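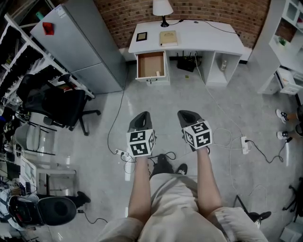
Quiero empezar a contar cuentos con kamishibai a grupos de niños de tres a cinco años y tengo varias dudas sobre el montaje, el tamaño de las láminas y la duración de las sesiones. Somos una asociación pequeña de Cáceres y hasta ahora hemos contado de viva voz o con álbum ilustrado, siempre con los niños sentados en corro. El kamishibai lo he visto hacer dos veces en una biblioteca y me gustó cómo atendían los más pequeños. En el local la primera idea es colocar el teatrillo encima del escritorio blanco que está contra la pared de ladrillo, quitando antes la lámpara, el marco pequeño y el libro. El suelo es de hormigón gris, así que habría que poner algo para sentarse. No sé si un escritorio es buena altura o si es mejor una mesa baja, ni si el ladrillo rojo detrás distrae de los dibujos.

Las dudas concretas son estas:

- Altura a la que debe quedar la lámina cuando los niños están en el suelo.
- Si compensa comprar el teatrillo de madera o se puede empezar con uno de cartón.
- Cuántos cuentos se pueden hacer seguidos con tres años.
- Cómo leer el texto de detrás sin perder de vista al público. En la biblioteca la narradora se ponía a un lado y casi no miraba el papel, pero yo no me los sé de memoria.
- Si los cuentos tienen que ser los publicados para kamishibai o se pueden adaptar otros.

El presupuesto es de unos 80 euros para todo, y ahí tienen que entrar el teatrillo y por lo menos un cuento. Las sesiones serían por la tarde, a las seis, con la familia delante. He buscado en Gillura y lo que hay es casi todo para primaria.

Gracias de antemano.

encina_y_cuento
Categoría: Educación infantil > Lectura en voz alta > Materiales y montaje

RESPUESTAS

tizaymandil

Soy maestra de segundo ciclo de infantil y llevo bastantes cursos usándolo en clase. Contesto por orden.

Altura. Con los niños en el suelo, el borde inferior de la lámina tiene que quedar un poco por encima de sus ojos, no más. Un escritorio normal deja el teatrillo demasiado alto para los de la primera fila, que acaban con el cuello doblado y se levantan. Si solo tienes el escritorio, sienta a los niños más lejos y deja libre el primer metro y medio. Lo mejor es una mesa de infantil o un banco firme. Comprueba que no cojea, porque al sacar las láminas se tira un poco del teatrillo y si la mesa se mueve se nota mucho.

Siéntate tú en el suelo antes de la sesión, en la esquina desde la que peor se vea, y mira. Las puertas laterales abiertas tapan bastante a los que están en los extremos. Yo coloco a los niños en forma de cuña: pocos delante y más anchos detrás, sin pasar de la línea que marcan las puertas.

Pared. El ladrillo no es un problema si el teatrillo tiene puertas. Si no las tiene, cuelga detrás una tela lisa oscura. La tela negra de forro es barata y no hace falta que llegue al suelo.

Luz. Evita que haya una ventana detrás del teatrillo. La luz debe dar en la lámina desde delante y desde arriba. Si usas un flexo, ponlo a un lado y fuera de la vista, con una bombilla de 4000 K, que no amarillea los dibujos. Mira desde el suelo si hace reflejo, sobre todo si has plastificado las láminas. No las plastifiques con brillo. Yo estropeé así el primer cuento que hicimos y lo tuve que repetir entero.

Teatrillo. Se puede empezar con cartón, pero cartón duro. El de caja de embalaje se comba en pocas sesiones y las láminas se atascan. Para uso en asociación compraría uno de madera sencillo de tres puertas en cuanto se pueda. Asegúrate de que admite el formato de los cuentos que pienses comprar, porque hay dos o tres medidas circulando y no son intercambiables. Los de tamaño A3 son los más fáciles de completar con láminas propias.

Duración. Con tres años, un cuento de entre ocho y doce láminas y una canción. Con cuatro y cinco años, dos cuentos separados por algo de movimiento. En mi experiencia el segundo cuento debe ser el más corto. Si el grupo va mezclado, programa para los de tres y ten guardado algo más para quien se quede.

Texto. El texto de la lámina que ve el público está escrito en la parte de atrás de la última, la que tú tienes delante. Por eso parece que la narradora no mira. Al pasar la primera lámina al final queda a la vista el texto de la segunda, y así todo el cuento. Colócate de pie o sentada al lado derecho del teatrillo visto por los niños, si las láminas salen por ese lado, con la cara visible. Nunca detrás. Ensaya el cuento entero tres o cuatro veces en voz alta y con las láminas en la mano, porque lo que falla casi siempre es la coordinación de la mano con la frase y no la lectura.

Hay láminas que se sacan de golpe y otras que se sacan despacio o solo hasta la mitad, para descubrir una parte del dibujo. Suele venir indicado en el texto. Si no viene, lo marco yo a lápiz en el margen con una flecha.

Adaptaciones. Puedes adaptar cuentos populares sin problema. Con álbumes recientes ten cuidado, porque fotocopiar y ampliar las ilustraciones para una sesión pública no es lo mismo que leer el libro. Pregunta a la editorial. Además muchos álbumes no funcionan: tienen detalles pequeños que a tres metros no se ven, o dobles páginas que al cortarlas pierden el sentido. Un dibujo para kamishibai tiene figuras grandes, contorno marcado y poco fondo.

Papel. Para láminas propias, cartulina de 300 gramos. Con menos gramaje se doblan por las esquinas y al cabo de un mes ya no deslizan bien. Redondea las esquinas con tijera.

jubilada_de_la_logse

Nosotras lo hicimos en su día con una caja de zapatos grande y láminas de cartulina pintadas por los propios niños y salió muy bien, no hace falta gastar tanto. Lo importante es la voz y el silencio antes de empezar. Yo toco dos maderas, clac clac, espero, y abro las puertas. Con eso ya están todos mirando.

Lo de las alturas no lo he medido nunca. Si no ven, se quejan, y se mueve la mesa.

Para sentarse, alfombra de las de encajar piezas. Las colchonetas no, que se tumban.

plesthorpe_prestamo

Respondo por la parte del préstamo, que no la ha tocado nadie. En Plesthorpe tenemos un servicio de maletas de cuentos para asociaciones y escuelas infantiles y una de ellas es de kamishibai: lleva el teatrillo de madera, tres cuentos de diez láminas, las maderas para avisar y una hoja con instrucciones. El préstamo es de tres semanas y se puede renovar una vez si no hay lista de espera. Se pide por el formulario y hay que indicar la edad de los niños, porque hay una maleta para menores de cuatro años y otra de cuatro a seis.

El curso pasado pasaron por la maleta de los pequeños 91 niños y los cuentos siguen en buen estado, así que el formato aguanta. La avería habitual son las bisagras de las puertas. Van con tornillo pequeño y se aflojan; dentro de la tapa de la maleta hay un destornillador.

Sobre el presupuesto: con esa cantidad llega para un teatrillo básico y un cuento si no se pagan gastos de envío. Si se pide primero una maleta en préstamo, se prueba el tamaño en el local y luego se compra sabiendo qué medida hace falta. Hay quien después prefiere seguir con el préstamo y gastar el dinero en cuentos.

Una cosa más sobre las seis de la tarde. Es mala hora para los de tres años en invierno si vienen sin merendar. Poned en el cartel que se viene merendado, o dejad un cuarto de hora para merendar antes, en otro sitio, y después pasar a la zona del cuento. La merienda durante el cuento acaba en las láminas.

COMENTARIOS (6)

encina_y_cuento: Muchas gracias a todas. Me queda claro lo del texto detrás de la última lámina, no lo había entendido. El escritorio lo descarto y busco una mesa baja. Voy a pedir la maleta para febrero.

tizaymandil: Si la pides, mira el orden de las láminas antes de empezar. Vuelven cambiadas muchas veces. Van numeradas en una esquina por detrás.

retama22: ¿Alguien lo ha hecho con un grupo de dos años? En mi escuela aguantan cuatro láminas y luego quieren meter la mano por el hueco.

jubilada_de_la_logse: Con dos años, cuatro láminas está bien. Que metan la mano al final, cuando ya se ha acabado.

patio_cubierto: Yo compré el cuento de Jotiritz que lleva las láminas con solapas y no lo recomiendo para teatrillos estrechos. Las solapas se enganchan en la ranura. En uno ancho va bien.

plesthorpe_prestamo: Confirmo lo de las solapas. En la maleta de cuatro a seis había uno así y lo retiramos.

Etiquetas: kamishibai, cuentacuentos, tres años, láminas, préstamo de materiales, asociaciones

Gillura, comunidad de ayuda para educación infantil y familias | Contacto | Normas de participación | Aviso legal | © Gillura. Los textos pertenecen a quienes los publican | Volver arriba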